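두 팔 로봇 키트, 가격표보다 계약서를 먼저 보자

Grellstead가 5월부터 두 팔 로봇 키트를 월 구독으로 내놓는다. 팔 2개, 그리퍼, 제어 소프트웨어, 원격 지원이 한 묶음이고 최소 계약 기간은 40개월이다. 나는 이 상품이 나쁘다고 보지 않는다. 다만 지금 조건으로는 작은 업체에 권하기 어렵다.

우선 작업 범위가 좁다. 소개 자료는 식탁 정리를 대표 작업으로 내세우지만, 기본 요금으로 쓸 수 있는 작업은 네 가지뿐이다. 접시와 그릇을 옮기는 일은 여기에 들어간다. 컵이나 수저를 다루려면 Berhe라는 이름의 추가 패키지를 사야 한다. 식탁을 치우려는 사람에게 접시만 되고 컵은 안 된다는 구분은 별 의미가 없다.
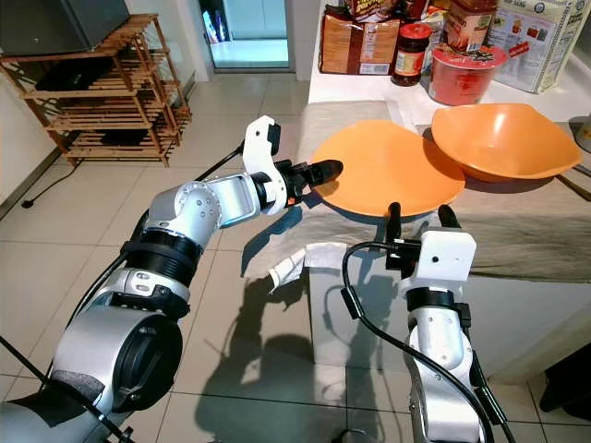

물론 접시 하나를 집는 것도 쉬운 일은 아니다. 납작한 접시는 가장자리를 잡을 틈이 좁고, 천을 깐 식탁에서는 주름 때문에 높이가 조금씩 달라진다. 그릇이 접시에 기대어 있으면 어느 쪽을 먼저 들지도 정해야 한다. 이런 조건에서 팔이 두 개인 구성은 합리적이다. 한 팔로 누르고 다른 팔로 드는 방법을 쓸 수 있다.

문제는 실패했을 때다. 계약서에는 장비 고장에 대한 보상만 있고 작업 실패에 대한 조항이 없다. 깨진 그릇은 전부 이용자 부담이다. 경쟁 상품인 Windcombe는 월 요금이 더 비싸지만 파손 한도를 정해 두고 그 안에서 보상한다. 매일 그릇을 만지는 식당이라면 이쪽이 계산하기 쉽다.

Ernville 매장에서 시연을 신청할 수 있으니, 관심이 있다면 자기 가게의 그릇을 들고 가서 시켜 보기를 권한다. 매장에 준비된 그릇으로는 판단할 수 없다. 계약 기간을 줄이고 파손 조항을 넣는다면 나도 다시 검토할 생각이다.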